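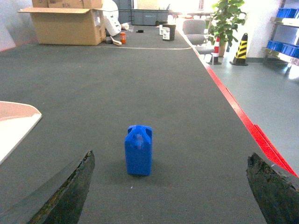

Handout 4: Budgeting for a picking cell
Course notes, Ziad Qaisi
Revised 25th August

Last time we got as far as choosing a payload, and several of you wanted to jump straight to arm prices. I get it, the arm is the fun bit! But I've sat through enough budget meetings to know that the arm is the line everyone argues over and also the line that moves the least. So this handout is mostly the other lines.

Start with what you have to lift

Before you ask any supplier for a quote, write a list of the things the robot will handle. Use ordinary words. A container with a molded handle on top is one problem, a small can is another, and a cardboard box with its flaps open is a third (flaps are awful, leave yourself time for flaps). Next to each item put the weight, the widest and narrowest grip, and whether it may be scratched.

Then cross out everything that only turns up a few times a year. A person can move those. Fares Karaki did this for his own shop before he talked to Forkon, and his list went from two pages to half of one. The quote he got after that was for a smaller gripper and he was very pleased with himself.

The quote and what it leaves out

Take the worked numbers we used in class. Gripper with one set of fingers: $3209. Mounting plate, cables and the wrist camera bracket: $1591. A test table with a covered top and marked edges: $1243. Add those and you have $6043, and you haven't paid for a single hour of anybody's time yet.

Things I have personally forgotten to put in a budget:

Spare finger pads. They're a consumable, so treat them like printer ink. We allow $100 a set in the worked numbers and I'd order two sets with the first purchase.
Freight, both ways, in case something has to go back.
Floor cones or whatever else your site wants around the work area.
Shelving and bins for test items. You will own a surprising amount of junk by the second month.
Somewhere to sit. I mean it – whoever is running trials will be there all day.

Gurlow and Forkon both quote the gripper without pads beyond the first set. Brovel includes a second set but charges more for the mounting plate, so put all three quotes into the same spreadsheet columns before you compare them. If a supplier won't break the price down, ask again, and if they still won't, put that in your notes.

Moving from the table to the line

A table trial tells you whether the gripper can get hold of the thing. It says very little about your conveyor. For the second half of the budget you need to stand next to the real line with a tape measure and a notebook, and check these:

1. The crates. Measure the rim, the handle opening and the ribs. If you have crates from more than one maker, measure each kind, as a few millimeters at the rim can mean a different finger.

2. The gap between crates when they bunch up. Fingers need room to come down between neighbors, and a plan drawn with neat spacing will fool you.

3. The near rail. On a roller conveyor the fingers have to reach over it before they get to a crate, so note its height and anything that sticks up from it.

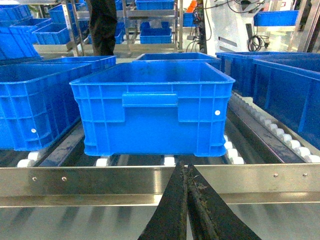

4. The people. Find out who walks or stands behind the conveyor and when. Guarding, scanners and the risk assessment belong in the first budget, and they're usually bigger than you'd like.

5. Cleaning. Fingers pick up residue and so do rails. Put down a few minutes per shift and cost it at the operator's rate.

When to spend

I split the money into two orders. The first covers the gripper, the plate and the table, and goes out as early as you can manage. The second covers guarding, conveyor changes and spares, and waits until the trial notes are in. Mwakyusa, our case study for the rest of the term, placed everything in one go and ended up with guarding for a layout they'd dropped. We'll go through their order sheet in October.

For next time

Bring your handling list, one page at most, and two quotes set out in the same columns. Made-up freight costs are fine if you mark them as guesses. Leave the arm price blank for now – I'll hand those out in class.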